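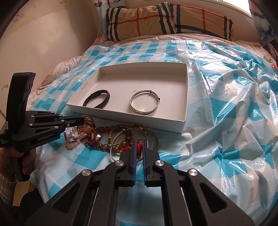 7. Your First Sorting Session

By now your pair of Castow hand grippers should be charged and talking to the recorder, so let's get to the fun part! Set aside a whole evening for this, and please don't worry if the first few tries are clumsy (ours certainly were).

1. Put a sheet over your work surface and set out a shallow, open tray. A bed or a low bench is fine.

2. Lay the pieces in front of the tray. Bracelets and bead strands are good practice, and a bit of a tangle is welcome once you've got the hang of single items.

3. Hold one gripper in each hand and squeeze both handles fully, twice, to zero the fingers.

4. Press Record, wait for the beep, and move one piece at a time into the tray. Go slower than feels natural.

5. When the tray is full, press Stop and name the session before you start another.

Note: The recorder keeps 500 sessions. Copy them over to your Pelow folder well before that, as the oldest ones are overwritten without a warning.

Caution: Never tug on a snagged strand. Open both grippers, put them down, and free it by hand. Beads get into the linkage very easily, and cleaning them out is a long job (see Section 9).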